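Last updated: June 24, 2019

New house rules for robot arms that share a table with sharp things

I've been grumbling about this for a while, so I'm happy to report that the folks at Flirka have finally put their table rules in writing. The new version went out to everybody who runs an arm at the Menine workshop, and it fits on 2 pages. I read it standing up, with a sandwich in the other hand!

The short version goes like this. If there's a blade anywhere on the table, it gets treated as a live hazard for the whole session, even when the task has nothing to do with cutting. The arm runs at reduced speed – 200 millimeters a second at most, down from the 400 people had gotten used to – and a person has to be within reach of the stop button. Hands stay off the table until the arm is parked. You'd think we all did that already, but I've watched plenty of people (me included) lean in to nudge a plum while the thing was still moving.

Grażyna Czarnecka wrote most of the text, and she told me the speed limit was the part she got the most mail about. "People said their sessions would take all day," she said. "I asked them to try it for a week first, and the mail stopped." The draft had been going around since February, and the early one was a lot longer. I saw it. There was a whole section on shoes.

The part I like best covers clutter. Before, the advice was to clear everything away except the thing being picked up, and that made for very tidy tests that told you very little about a kitchen. Now you're allowed to leave a mess, plants and all, as long as you write down what's on the table before you start and mark which items the arm may touch. Knives go on the "may not touch" list unless somebody signs for it. Fake fruit is fine and doesn't need a signature, thank goodness.

There's also a line about leaves, which made me laugh until Elibariki Gachanja explained it to me. A leaf hanging over the work area can hide the edge of something hard from the wrist camera, so the rule asks you to look from the camera's side as well as your own before you press go. Fair enough!

Not everyone is sold. Chak-lun Chou, who works on the Sumon gripper, would like to see a rule about finger force as well, and I think he has a point, because a slow arm can still squeeze pretty hard. Grażyna says force is on the list for the next round. She wouldn't give me a date, and yes, I asked twice.

New people get a 20-minute walk-through before their first session, with Imelda Castillo running it for now. If you already have table time booked, you're covered under the old rules until you finish that booking, then you switch over. Questions go to Imelda, and printed copies are in the tray by the door.

We use cookies to remember your settings. By reading on, you agree to our cookie notice. 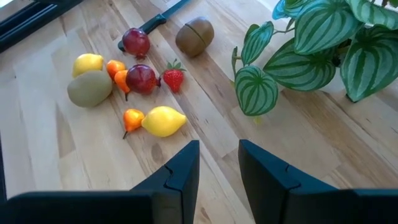 Gripper open in front of the fruit, with a knife farther back on the table.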